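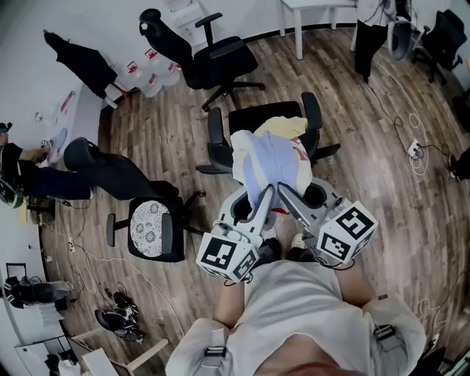
Robots learn to handle laundry from people who hold the grippers themselves

A small group at the Hegyi laboratory in Gundow has published the results of a project that many of us with a full ironing basket will follow with more than passing interest. Over the spring and early summer the team recorded people picking up, straightening and folding ordinary bits of cloth, and then used those recordings, with no robot present for any of them, to teach a two-armed machine to do the same sort of thing.

The method is called Plinduner, after the lane behind the old building where the first trials were held, and the idea behind it is a pleasantly simple one. Instead of steering a robot from a distance, which is slow and rather tiring for everybody, a person takes a gripper in each hand and gets on with the job. The grippers carry cube markers with black and white patterns, so the computer can work out where each one is and which way it's pointing, and a camera looks down on the work from above. What the machine receives at the end is a record of two grippers moving about, very like the pair it will later have on its own arms.

"You can teach somebody to use them in the time it takes to drink a cup of tea," said Krisztina Katona, who leads the project and who was kind enough to give up most of a morning to our questions. "The first few goes are clumsy, of course, and people laugh at themselves, and then you see the shoulders come down and they're simply folding a cloth. That relaxed sort of movement is what we were after all along!"

In all the group gathered 1,191 recordings, made by 11 people, most of them students and office staff from the same building. Of those, 384 were made in what the paper calls "unprepared rooms", meaning that the furniture was left wherever it happened to be and the cloth was folded on whatever was nearest, chairs very much included. The rest were made at a plain table in the laboratory, with good even light and nothing else in reach.

It is the comparison between the two sets that has caused the most discussion. A robot trained only on the tidy table recordings did very well at the tidy table, and then went to pieces when the cloth was put on a chair seat or some other soft surface. It would reach too deep, or close its fingers on the upholstery as well as the cloth and try to lift the lot. When the recordings from the unprepared rooms were added in, the same robot managed 71 good folds out of 100 attempts in rooms it had never been shown, against 38 before. At the table it did neither better nor worse than it had already.

Krisztina Illés, who ran the recording sessions and wrote the part of the paper dealing with fabrics, told us that she had expected the kind of cloth to matter most and was rather taken aback to find the surface underneath mattered more. Thin cotton on a firm table and thick towelling on the same table turned out to be fairly close cousins as far as the robot was concerned, whereas thin cotton on a padded seat was a different problem altogether. She has a drawer full of tea towels, dusters, napkins and baby clothes that were used in the work (her mother supplied a good many of them, and would like some of them back).

There are limits, and the paper is quite open about them. The robot is slow, taking a little under two minutes over a fold that a person finishes in a few seconds. Anything longer than a bath towel is beyond it for the moment, as the arms can't spread far enough to hold both ends. Recordings in which a marker was hidden from view for more than a moment had to be thrown away, and this happened more often than the team would have liked, particularly when someone leaned forward to see what they were doing. Fitted sheets weren't attempted, and when we asked about them Dr Katona just shook her head.

The next stage will be carried out together with Brudell, a firm that looks after the linen for several care homes in the Gundow area and has offered the use of a sorting room once it's quiet in the evenings. The hope is that staff there will make recordings of their own, with their own towels and in their own way, as the folds a care home wants aren't always the ones a laboratory would think of. Some thought is also being given to lighter grippers, after several of the people who took part mentioned sore wrists at the end of a long session.

The laboratory plans to open its doors to visitors for an afternoon in August, when anyone who fancies it can try the hand-held grippers on a tea towel and see the robot have a go at the same one afterwards. Children are welcome with an adult, and there is step-free access from the car park side.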